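Demonstration station checklist, kitchen appliance bench
Grerano teleoperation room, bench 3
Revised in April. Replaces the one-page version taped to the cabinet.

Go through this list before the first recorded demonstration of a session, and again after any break long enough for the operator to take the gloves off. Mark each item OK, Fix or N/A. Comments from the last round have been left under the items they belong to. Please add to them and leave the old ones in place.

Section A. Bench and backdrop

A1. Table does not rock when pushed at a front corner. OK.

A2. Tabletop cleared of tools, tape and packaging. OK.
Comment: Two hex keys were found behind the curtain. They go back in the Staveck drawer.

A3. Curtain hangs down past the back edge of the table, no gap. OK.

A4. Microwave sits on its floor marks and all feet touch the table. Fix.
Comment: The marks have worn off on the left. Moved the oven back using the ruler and put down new tape under the feet.

Section B. Microwave

B1. Oven is on the switched outlet, and the operator's assistant can reach the switch without passing in front of the arms. OK.

B2. Display reads 0 before the task starts. If any time is left on it, clear it by hand. OK.

B3. Door opens all the way and stays where it is left. OK.

B4. Both latch hooks straight, no cracks. OK.
Comment: Check these with a fingertip as well. The last door was replaced after 914 demonstrations with a hairline crack in the lower hook.

B5. Turntable plate seated and turns freely. OK.

B6. Start button is never part of a demonstration with the cavity empty. The operator confirms this out loud before recording. OK.

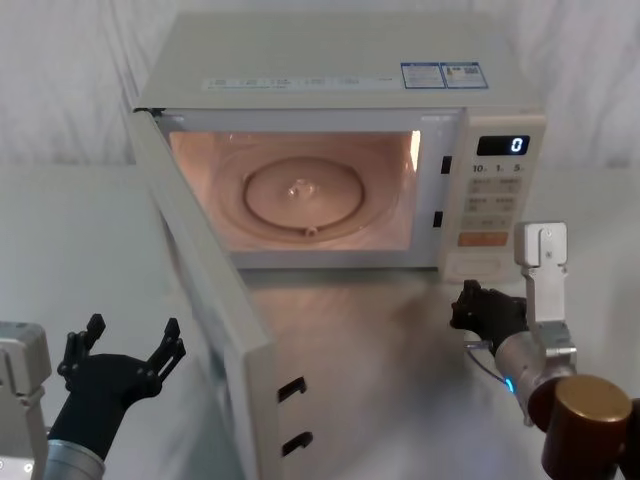 Comment from second shift: B6 should say what to do when the start button gets pressed by accident. We had it happen once during a reach for the door release. The operator froze, which was the right thing with the arms, but it took a while before anyone thought to cut the outlet.

Reply: Agreed. Added as B7.

B7. If the oven starts by accident, the operator holds still and the assistant cuts the outlet. Do not try to stop it with the robot hand. Throw the demonstration away and note it in the log.

Section C. Arms and hands

C1. Emergency stop tested from both positions, seat and bench. OK.

C2. Wrist cables have enough slack for a full turn and do not drag under the hand. Fix.
Comment: Right side cable can catch on an open door if the wrist turns inward. Re-clipped. Look at it again after the first 4 demonstrations.

C3. All finger joints move through their range on the Drona warm-up routine. OK.

C4. Screws on the fingers and wrist brackets checked with the small driver. OK.
Comment: Snug only. Do not lean on them.

C5. Force limit set for door work and confirmed on the screen. OK.

C6. Nobody inside the floor line while the arms are live. OK.

Section D. Operator and control link

D1. Claeys gloves fitted and calibrated on the person who will be wearing them. Calibration is not shared between operators. OK.

D2. Open hand, closed hand and point all match on the robot side. Fix.
Comment: Left thumb lagged. Recalibrated and it cleared. If it comes back, swap the glove.

D3. Operator makes one slow practice reach to the door and one to the control panel before recording.
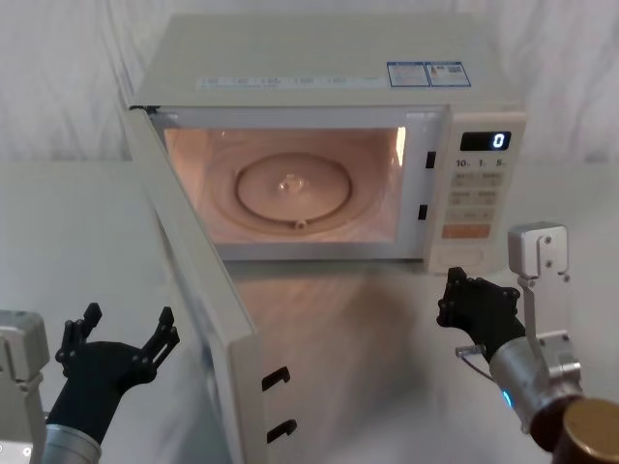

The practice reach is also when to agree on the starting pose. Hands should be clear of the door's path, with the wrists relaxed. If the two hands start in a different place every time, that is fine as long as both are clear – we want some variety in the set.

D4. Operator and assistant agree on the stop word. OK.

D5. Rest break taken on schedule. OK.
Comment: Sloppy grasps show up before the operator feels tired. The assistant can call the break early.

Section E. Recording

E1. Disk has space for the full session. OK.

E2. Task name typed the same way as on the task sheet. Fix.
Comment: We had "open door" and "door open" in the same folder.

E3. Failed attempts are kept and marked as failed. Only B7 cases are thrown away. OK.

E4. Count for this task checked against the target of 800. OK.

Open items carried over: new tape at A4, cable clip at C2, spare left glove at D2.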